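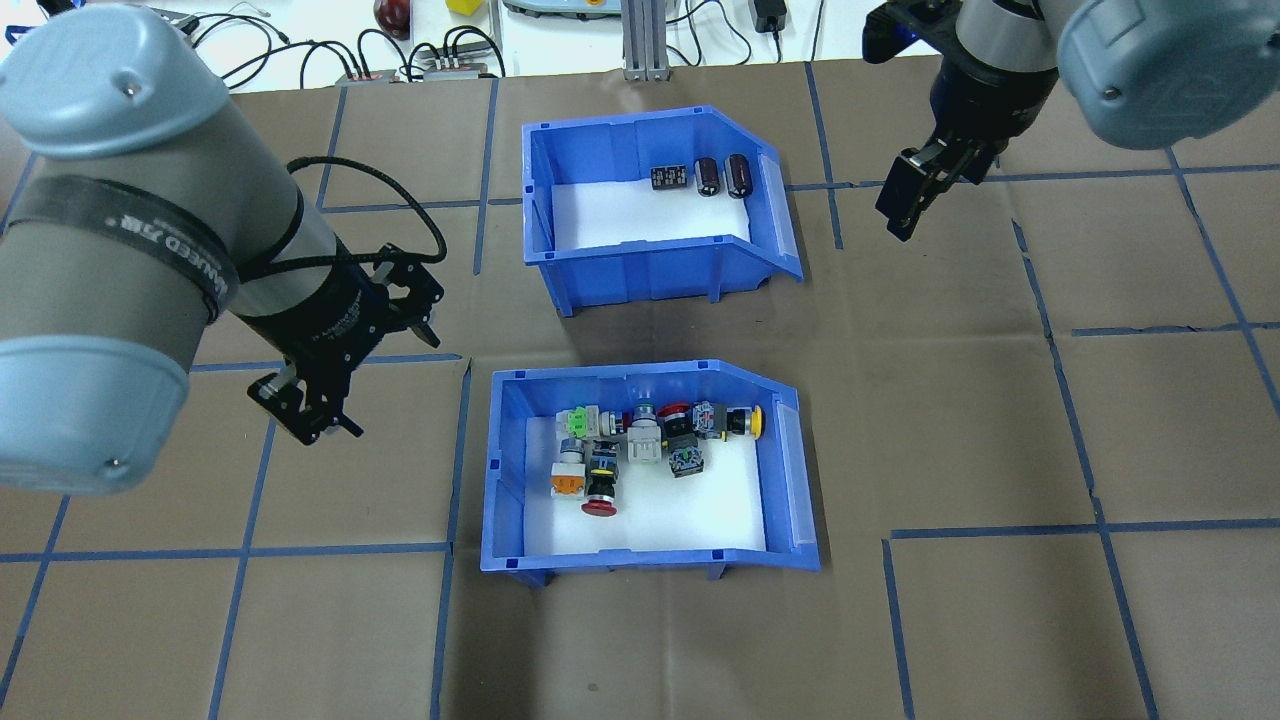 We use cookies to keep this site working. Accept | Settings

Workshop notebook – Siregar bench, parts sorting
15/09/2023

Continuing the small-parts clear-out. Target for the bench is two blue open-front bins, one for board-level components and one for panel controls. Both have the clear label holder on the right front edge. Labels not written yet.

Board-level bin: black parts only. Two electrolytic capacitors and a rectangular block that is either a relay or a terminal block. Markings on top are small; read them under the magnifier before it gets a stock number. Capacitors differ slightly in height, so do not book them as a pair until the values are checked.

Panel controls bin: push buttons, a square selector switch, and the red mushroom-head emergency stop. Mixed makes and body styles. Contact blocks to be checked with the meter before anything goes to the Tuvden panel job.

White liner stays in both bins. Small black parts show up against it much better than against the blue, and a stray screw is easier to find.

Kraft paper on the tabletop, gridded in blue painter's tape. The tape lines are good enough for placing bins by eye – not for measuring from. Replace the paper when it tears, keep the same grid.

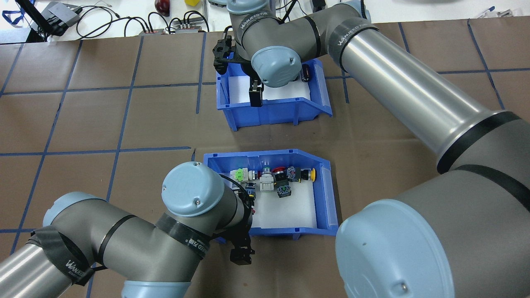
Nikeck Workshop, Jullavdale
Bench technician, electrical stores

Stock sheet stood at 2,277 lines in June and is 2,184 now, after merging duplicates. Most of the duplicates were push buttons entered once by cap color and again by body.

Rule from here on: body type first, cap color second. Emergency stops get their own line regardless of color.

Open items:
- label text for both bins
- nine contact blocks on the Tuvden list still without a part number
- reorder liner sheets, pack of 50
- decide if selector switches stay with the push buttons. I would leave them in – the bin is crowded, but they go out on the same jobs.

Contact | © Nikeck Workshop | Back to top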